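Ticket 2356 – Pink hoodie and fleece: lint, pilling and a stiff print after washing
Queue: Laundry and clothing care, Drendivville House
Opened by: Zerrin Eren
Status: Closed
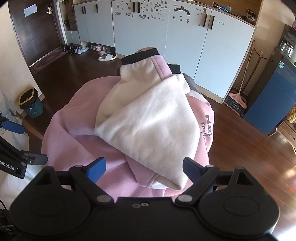 I have three problems and I am putting them in one ticket because they all started after the same load. First, the light pink hoodie came out with short pale fibers all over it, mostly on the sleeves and inside the hood. Second, the cream-white fleece has gone flat and a bit matted where it used to be fluffy. Third, the dark grey print on the hoodie feels stiff and has started to crease when I fold it.

What I did: one mixed load on the Flarkau washer in the second-floor laundry room, normal cycle, warm, regular liquid detergent plus softener. Then the dryer on the high setting until it stopped. There was also a dark grey top and a couple of towels in there. The towels are not new but they are thick.

What I have tried so far: a lint roller on the hoodie, which took off the loose fibers on the outside and did very little for the inside of the hood. I have not washed anything again.

Reply from the laundry desk, 10:15 am

Thanks for the detail. Please don't put either piece back in the dryer for now. A few questions before we suggest anything.

Was the hoodie washed right side out? Were the pockets empty? What does the care label on the fleece say for drying? And did you clean the lint screen before you started the dryer?

Zerrin Eren, 10:40 am

Right side out, yes. Pockets were empty, I checked for tissues because that has happened to me before. The fleece label says tumble dry low. I did not look at it until you asked. I did not clean the lint screen. I opened it just now and there is a thick grey layer on it, so probably several people's loads.

Reply from the laundry desk, 11:20 am

That gives us enough to work with. We would treat these as separate problems.

Lint on the hoodie. Towels shed, and brushed cotton on the inside of a hood holds on to whatever is shed near it. A full lint screen makes it worse as the air can't carry the fibers off. Clean the screen, turn the hoodie inside out, and run it alone in the dryer on the no-heat setting for 10 minutes. Take it out, shake it hard outside, then use the roller on the inside of the hood.

Flat fleece. High heat is the likely cause. Wash it by itself or with other fleece, cool water, gentle cycle, no softener. Hang it to dry. While it is still slightly damp, brush it with a soft clothes brush in one direction and then the other. Light strokes. If the tips of the fibers have melted they will feel scratchy and brushing won't bring them back, but matting usually improves.

Stiff print. Do not iron on it. Wash the hoodie inside out and cool from here on, and hang it. Fold it so the crease does not run through the lettering.

Please do the hoodie first and tell us how it goes.

Zerrin Eren, 2:05 pm

Cleaned the screen. Ran the hoodie inside out, no heat, 10 minutes. There was a fair amount of fluff on the screen afterward, all pale, so that matches the towels. The outside is clean now. Inside the hood is better, with some bits left along the seam where the roller doesn't reach. I used a strip of packing tape folded over my finger and that got most of it.

Print is the same. I wasn't expecting the dryer to change that.

The fleece is soaking up washer time I don't have today – the machines are full until evening – so I will do it tomorrow.

Reply from the laundry desk, 2:30 pm

Good. Tape is fine on the seams. Leave the fleece until you can run it without towels.

Zerrin Eren, next day, 4:50 pm

Fleece update. Washed alone, cold, gentle, no softener. Hung over the rail by the window and brushed when it was nearly dry. The body is close to how it was. The cuffs are still a little rough at the edges and I think that part is melted. I can live with it.

Hoodie went through a cool wash inside out and has been hanging since this morning. The print is still stiffer than it used to be, but it lies flat. I fold it in from the sides now so the lettering stays on one panel.

One request. The card above the dryers gives the price and the cycle times and nothing about the lint screen. Could a line be added?

Reply from the laundry desk, 5:10 pm

We have added "Clean the lint screen before and after each load" to the card and will print it for both laundry rooms. Rough cuffs can be trimmed very lightly with a fabric shaver, and there is one at the desk you can sign out. Test it on the inside of the cuff first.

Resolution notes
Cause: towels dried with brushed cotton on a full lint screen; fleece dried on high against its label.
Fix: no-heat run for the hoodie, cold wash and brushing for the fleece, line drying for both.
Not fixed: stiffness in the print, slight roughness on the fleece cuffs.
Closed with the resident's agreement. Reopen under the same number if the lint comes back.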